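Udus Filing and Fetching Robot: Frequently Asked Questions

Last updated: January

These are the questions we get most often from offices thinking of hiring or buying an Udus. If yours is missing, write to the Letdale office and we will try to answer it the same week.

What is Udus?

Udus is a two-armed robot for ordinary offices. It opens cupboards, takes out folders and books, carries them to a desk and puts them back when you have finished with them. It is built by Valteck and supplied and serviced in this country by Letdale. The hands come from Hollenstein and have a thumb and fingers, so in most cases you can keep the furniture you already have.

Is it for sale or for hire?

Both. Most customers start with a hire term of two months and then decide. Hire includes setting up, one day of staff training and all repairs. If you go on to buy, half of what you have paid in hire comes off the price.

What does hire cost?

The standard rate is £262 a day, before VAT. Delivery within the Letdale area is free. Outside it we charge by distance and will give you the figure in writing before you agree to anything.

What sort of cupboards can it open?

Hinged doors with a knob or a pull handle are the easiest. Sliding doors work if there is a lip or a recess for the fingers. It cannot use a key, so locked doors need to be unlocked before you set it a task. Very stiff magnetic catches may have to be swapped for lighter ones, and we carry a few of these on setting-up visits.

How does it open a door?

It finds the knob or handle with its head camera, brings one hand up beside it, and pulls or pushes the door at a set speed. If the door meets more resistance than it should, the arm stops and you get a message on the tablet.
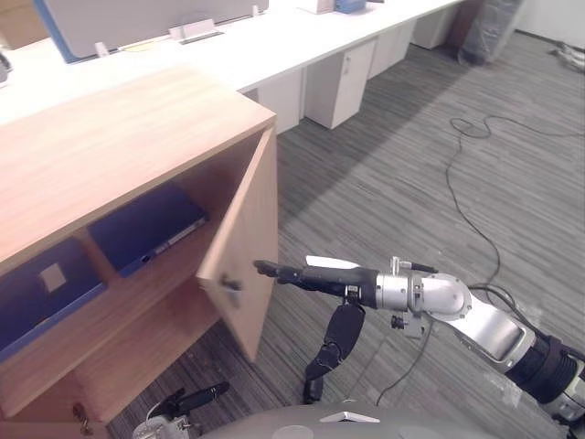

Can Udus close the door again once it has taken something out?

Closing is part of the standard task and is switched on when the robot arrives. You can turn it off under Task Settings if you would like doors left open while a job is running.

How does it know which folder I want?

You give each item a name and a place during setting up. Printed labels help a good deal, and they should face outwards. Handwriting is less dependable. If two folders look the same and are stacked together, it will ask you to choose.

How heavy an item can it lift?

The limit is 2 kg in one hand. A full lever arch file is normally fine. Boxes of paper are too heavy and should be moved by a person.

Do we need special flooring?

Carpet tiles, vinyl and sealed wood are all suitable. Deep pile carpet and loose rugs are not. Trailing cables should be kept off the route it drives along, and our fitter will go over this with you on the first visit.

How long does the battery last?

A full charge gives eight hours of light work. Steady lifting shortens that. It can also be run from the mains if it is going to stay at one cupboard all day, in which case the lead has to be kept clear of the base.

Is it safe to work beside?

It slows down when someone comes close and stops if an arm touches anything it did not expect. There is a red stop button on the back and another on the tablet. We ask that people do not reach into a cupboard while the robot is using it.

Does it record what is in our files?

The head camera is used to find doors and items. Pictures are kept on the robot and wiped at the end of each day unless you ask us to keep them for fault finding. It does not read the pages inside a folder.

What happens if it breaks down?

Ring the service line. If we cannot fix the fault remotely, a fitter will come out, normally the next working day. You are not charged hire for any day the robot cannot be used.

Can we see one before we decide?

Visits to the Letdale showroom are by appointment. You are welcome to bring a few of your own folders and try them.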